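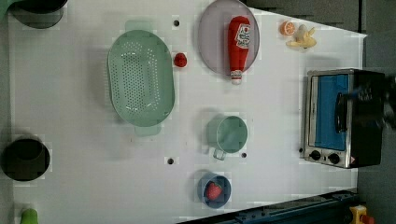
Robotics club takes on breakfast, one oven door at a time

By Aranka Veres

If you have walked past the old pottery room after school lately and heard a cheer go up for no reason you could see, it was probably the oven door.

The robotics club has spent the spring term teaching a robot arm to work its way around a play kitchen, and since March the whole thing has come down to one stubborn job: get the gripper to the handle of the toaster oven, open the door, put something in, close it again. The arm is called Medve, which is Hungarian for bear, and was named in a club vote that went to a second round. It has earned the name. It is strong, it is slow to wake up, and it does not like being rushed.

Club members will show what Medve can do at the Wirine Student Robotics Meet, where teams get a tabletop, a set of household objects and a list of chores that is handed out on the morning of the event. Nobody knows the list in advance, so the club has been practicing with as wide a mix as it could pull together. There is a mint-green colander, a plate with a toy ketchup bottle lying across it, a mug, a little blue bowl with a strawberry in it, and a peeled banana that has become an unofficial mascot and has its own page in the team notebook.

"The banana is a really hard object!" said Takumi Hayashi, the junior who leads the programming group. "The peel sticks out in all directions, so if you come in from the wrong side you grab a flap and the whole thing swings. The orange slice is the opposite. It just lies there flat and you have to get under it."

Hayashi joined the club as a freshman, back when it met in the corner of the computer lab and mostly built line-following cars. He says he still likes the cars. But he lights up when he talks about the kitchen, and he will happily talk about it through an entire lunch period (I can confirm this).

How the arm learns

Medve learns by copying. A student guides it through a chore by remote control while the computer records every movement, and each run is saved as one example. The club has recorded 588 good runs so far. A run only counts as good if the chore gets finished, so a dropped strawberry means starting over, and there have been a lot of dropped strawberries.

Those recordings go into a training program the students call Berik, which works overnight on the big desktop in the back of the room. In the morning somebody comes in early, usually before the first bell, loads the new version and sets out the objects. Then everyone stands back and watches Medve try it alone.

The first time it tried the oven on its own, it reached out very confidently, closed its fingers on nothing, and pulled open a door that was only there in its imagination. The students gave it a round of applause anyway. The second version found the handle and would not let go. The fourth version opened the door, and that was the cheer that brought the assistant principal down the hall to see what had happened.

The handle is tricky for a couple of reasons. It runs straight up and down along the door, so the fingers have to come in turned the right way. It is also black against a black oven body, and the club thinks the camera has trouble telling where one stops and the other starts. One group wants to solve that with colored tape. Another group says tape is cheating and that Medve should learn the handle as it is. As of this writing there is no tape.

More jobs than drivers

You do not have to write code to be in the club, and plenty of members don't. Some of them are better drivers than the programmers are, and the best runs in the collection come from a handful of students who play piano or do a lot of video editing and have very patient hands. Others keep the log. Every run gets a line with the chore, the driver, the starting layout and a short note, and the notes are worth reading for fun. "Tomato escaped" comes up more than any other.

Then there is the layout crew, a job that sounds dull and is one of the most argued-over in the room. If the mug is in the same spot every time, the arm will learn the spot and ignore the mug. So between runs the crew moves things: bowl up, plate over, pot to the other side, handle of the mug turned toward the window this time. They used to do it by feel. Then Hayashi went through the log and found that by feel, people put the colander in the middle nearly every time. Now they draw cards.

The club has 27 members this term, its biggest group yet, and with one arm to share that means a sign-up sheet and a kitchen timer. Drivers get a turn of ten minutes. When the timer goes off you finish the run you are on and hand over the controls, and everyone is pretty good about it.

Off to Wirine

The trip and the entry fee come to $2000, and the club has been raising it through a bake sale, a repair table for broken headphones and game controllers, and an open house where younger kids could drive Medve themselves. The open house was a blast. Kids from the elementary school lined up all the way to the stairwell, and several of them were better at the ketchup bottle than I was. I knocked it over and then spent most of my turn chasing the bottle with the gripper while a second grader gave me advice.

Lader, the hardware store on the corner of Mill Street, gave the club bolts, brackets and a discount on the tabletop, and the store's owner has promised to put the team photo up by the register if Medve gets through the oven chore on the day.

Teams at Wirine get three tries at each chore and keep their best score. Points come from finishing, and there is a bonus for not needing a human to step in and reset anything. The club's goal is a modest one. They want a clean run with the oven, start to finish, door closed at the end. Closing the door is what they are working on now. Medve tends to open it, place the food very carefully inside, and then back away looking pleased with itself.

"It's so close," Hayashi said. "It gets the hard part! Then it forgets it's not done. I do the same thing with my homework."

The newest version of Berik has 204 extra examples that begin with the door already open, so the arm gets a lot more practice at the ending. Early tries have been promising. On one of them the door swung shut, the room went completely quiet, and then Medve opened it again to check.

Practice runs every afternoon from 3:15 until the late bus, and visitors are welcome. Come in through the side door by the bike racks, leave your drinks on the shelf, and ask anyone for a turn at the controls. New members can join at any point in the term, with no experience needed. The club is also collecting toy food for the practice set and would especially like anything squishy, shiny or oddly shaped. There is a box for it outside the main office.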